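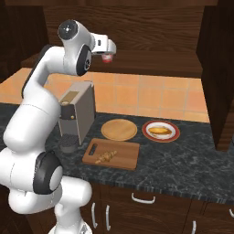 1つのタスクにつき、手本となるデモは何件記録すればよいですか。

1タスクあたり399件を目安にしてください。物体の初期位置を変えない場合はこれより少なくても学習は進みますが、位置を変えたときの成功率が下がります。以下、シミュレーション環境での記録手順を説明します。

4.3 キッチン環境でのデモ記録

この節では、Plestlow 記録ツールを使い、シミュレーション上のキッチンで遠隔操作のデモを集める手順を扱います。Escobar 形式への変換は4.4節、学習の実行は5章を参照してください。

始める前に

・4.1節のインストールと4.2節の操作デバイスの登録が済んでいること。
・保存先のディスクに十分な空きがあること。カメラ映像を全フレーム保存する設定では、399件で1タスク分のデータがかなり大きくなります。
・シーン設定ファイルがプロジェクトフォルダーの scenes に入っていること。

シーンの準備

1. Plestlow を起動し、「新規セッション」を選びます。
2. シーン一覧から使用するキッチンを選びます。カウンター、壁のタイル、扉の木目は外観セットとしてまとめて切り替わります。個別に変更する場合は「外観」タブを開きます。
3. 「物体」タブで、操作対象と周辺物を指定します。カップを運ぶタスクなら操作対象はカップで、コーヒーマシン、皿、まな板、食材などは周辺物として登録します。
4. 乱数シードを入力します。初期値は1075です。同じシードと同じ設定を使えば、同じ配置が再現されます。
5. 「配置を確認」を押し、物体どうしが重なっていないか、アームの届く範囲に操作対象があるかを見ます。重なりがあると物体名が赤字になります。

注記:周辺物を減らすと操作は楽になりますが、そのデータで学習したモデルは、物の多いカウンターで誤った物体に手を伸ばすことがあります。本番の評価と同じ程度の物を置いてください。

タスク文の入力

6. 「指示」欄にタスク文を入力します。1文で、対象と行き先を書きます(記入例:カップをコーヒーマシンの受け皿に置く)。
7. 言い換えを登録する場合は「言い換えを追加」を押します。登録した文は、書き出しのときにデモごとにひとつ割り当てられます。

注意:記録を始めたあとにタスク文を変更すると、保存済みのデモにも変更後の文が適用されます。別のタスクを記録するときは、必ず新しいセッションを作成してください。

デモの記録

8. 操作デバイスを中立位置に置き、「原点合わせ」を押します。アームが初期姿勢に戻るまで、デバイスに触れないでください。
9. 録画ボタンを押します。画面左上の表示が「記録中」に変わってから操作を始めます。
10. グリッパーを対象の真上か真横に近づけ、指を開いた状態で位置を合わせます。
11. 指を閉じ、把持表示が点灯したら持ち上げます。点灯しないまま持ち上げたデモは、見た目に問題がなくても破棄してください。
12. 行き先まで運びます。カウンターの上の物をまたぐときは、十分な高さを取ってから横に動かします。
13. 対象を下ろして指を開き、グリッパーを離します。離したあと2秒間静止させると、終了条件が判定されます。
14. 「成功」と表示されたら保存を押します。「未達」の場合は破棄を押し、手順8に戻ります。

保存すると次の配置が自動で読み込まれます。同じ配置で録り直すときは「配置を保持」にチェックを入れておきます。

操作のしかたについて

速さはできるだけ揃えてください。途中で長く止まったデモが多いと、学習後のアームも同じところで止まりやすくなります。迷って止まった場合は、続行せずに破棄したほうが早く済みます。

つかみ損ねてやり直した動作は、残してもかまいません。その場合は保存画面で「復帰動作あり」を選んでください。この印が付いたデモは、書き出しのときに含めるかどうかを選べます。

複数の担当者で記録する場合は、担当者ごとに操作者番号を設定します。つかみ方の癖に差が出るため、あとから番号で絞り込めるようにしておくと確認が楽です。

記録後の確認

15. セッション画面で「再生確認」を選びます。記録した操作がシミュレーション内で再実行され、結果が保存時と一致するかどうかが調べられます。
16. 「不一致」のデモを開き、再生して原因を見ます。多いのは、把持が浅く運搬中に滑ったものと、物体がカウンターの縁に近すぎたものです。
17. 使わないデモに除外の印を付けます。除外したデモは削除されず、一覧の末尾に移ります。
18. 残りの件数が目標に足りなければ、シードを変えて追加で記録します。

注意:物理演算の刻み幅を途中で変更しないでください。変更前のデモが再生確認で不一致になり、元の値に戻すまで書き出しができません。

よくあるエラー

E-13 操作デバイスが応答しない
ケーブルを挿し直し、手順8からやり直します。記録中だったデモは保存されません。

E-21 配置が見つからない
指定した範囲に物体が収まりません。「物体」タブで配置範囲を広げるか、周辺物をひとつ外します。

E-30 カメラ映像の欠落
描画が記録に追いついていません。プレビューの解像度を下げてください。保存される映像の解像度は変わりません。

Stulel プラグインを入れている環境では、E-30 が出る前に警告音が鳴ります。音を止める設定は付録Bにあります。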